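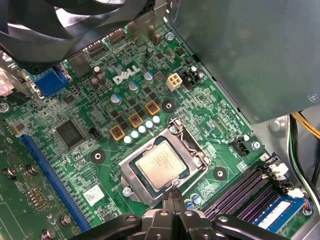

Arkden character unlock flags, notebook, March 18, 2021

Picked up Sum-yee's ticket on the roster screen. Players who own the paid unlock for Naslow and then clear the story mode lose the victory color set. Repro is 100 percent on build 797, not seen on the October build.

Cause: both paths write to the same flag. Store purchase sets it to 1 and story clear sets it to 2. The color set check tests for exactly 1. Whoever clears the story after buying gets overwritten. Trevness has the same layout and the same fault. Au is free from the start and is not affected.

Changes
Split the flag into two bits, one for purchase and one for clear. Roster screen now shows the character if either bit is set. Color set reads the purchase bit only. Old saves holding 2 are ambiguous, so on load we query the store entitlement once and set the purchase bit from that. If the query times out, leave the bit alone and retry at next boot.

Test on build 972
Ran 20 saves from the QA folder. 18 loaded with the right roster and colors. The other two stopped at the title screen with a version mismatch. Pui-shan checked the headers and says both were made on the debug branch, where the save block is longer. Not our bug, but the error text is wrong: it tells the player the file is damaged. Filed separately.

Load time with the entitlement query went up by a noticeable pause on a cold boot. Moved the query behind the logo movie. Skipping the movie brings the pause back.

Open
Offline play after a reinstall: the purchase bit is lost until the console connects. Need a decision from Sum-yee.
Versus mode reads the roster from its own cached table. Have not looked at it yet.
Ask Pui-shan to regenerate the two bad saves on the main branch.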